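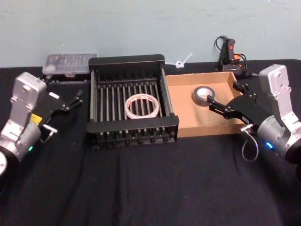 Teaching by hand vs leader arms for a two-arm pick and place

Posted in: Robot Arms > Teaching and Teleoperation

gumleaf_rob
We're setting up a two-arm cell to shift rolls of tape from a shallow cardboard tray to a slotted metal rack. Duct tape and clear packing tape. We want the arms to learn it from demonstrations and I'm trying to settle how to record them.

So far I've done 94 episodes by remote control, with a pair of small leader arms that the big ones copy. My offsider did a batch by grabbing the wrists and pushing the arms through the motion. His paths are smoother. Mine have a lot of hesitation just before the grasp, and the trained policy has picked up the hesitation as well. It goes to the roll, stops for a couple of seconds, then goes in.

Which way would you go for the rest?

t_bracken
Hand guiding. You feel the contact through the arm and you don't overshoot. With leader arms you're guessing at depth the whole way down.

anjana_g
I'd say the opposite if you're training from cameras. When you hand guide, your own hands and forearms are in half the images, and they won't be there when it runs by itself. We lost 134 episodes at Drasel that way. The policy did fine on the training set and just sat there on the bench with no person next to it.

The other problem is two arms. One person can't push both properly and also work the grippers.

t_bracken
You can replay the joint path afterwards and record the cameras on the replay. We've done that for years.

anjana_g
You can if nothing moved. With a roll of tape sitting on an angle in a cardboard tray, the replay nudges it a few millimetres and then the fingers close on air. You end up throwing out a fair share of them. Fine for bolted-down fixtures, I agree.

gumleaf_rob
Forearms are a good point. His are in nearly all of them. I haven't tried replay yet.

How are people grasping the rolls? I've been putting one finger through the hole in the middle and closing on the wall of the roll. Works for the duct tape. I tried pinching the outside but a full roll is close to the limit of the gripper opening.

kelpie_weld
Finger through the core is right. Do it the same way every time, though. If you pinch the outside in some demos and hook the core in others, the policy will average the two and hit the rim. Ask me how I know.

Also decide which arm does what. If the tray is on the right, the right arm picks, always. Park the left one with its fingers open in the same spot until it's needed.

Irham_user
Disagree with "the same way every time". Same grasp, yes. Same positions, no. Move the roll around the tray, tilt it against the wall, start with a roll already on the rack sometimes. We had a lovely clean set of 338 episodes and it fell over the first time somebody put the tray down crooked.

kelpie_weld
That's what I meant. Same grasp, different places.

t_bracken
What are your leader arms? If there's a lot of slop in the joints, that could be your hesitation.

gumleaf_rob
Vutano kit, the cheaper one. There is some slop in the wrist. I think most of it's me, though – I slow down when I can't see whether the finger has cleared the edge of the core.

anjana_g
Then practise before you record. I make new operators do a full morning with recording switched off. Trim the dead time as well. Cutting any stretch where both arms are still for more than half a second fixed most of ours. Leave the gripper closing alone or it will learn to lift too early.

Keep an eye on the gripper cable too. If it hangs in a loop under the hand it can catch on the wall of the tray when you come in low.

gumleaf_rob
It has caught once already. I'll tie it back. Going to stick with the leader arms, redo the slow ones and try trimming. Will report back.

t_bracken
Still think you should do 20 by hand with replay and compare. It's an afternoon.

Comments (3)

Merv P: Useful thread. We used the Alexiou pedal for starting and stopping episodes so both hands stay on the leaders. Worth having.

dot_and_dash: Did the trimming work? He never came back.

Anjana Gamage: He sent me a message. The pause before the grasp is mostly gone. He's still having trouble getting the roll down flat on the rack.

Last reply 8 Mar 2022 | Contact the moderators | Posts remain the copyright of their authors | Back to top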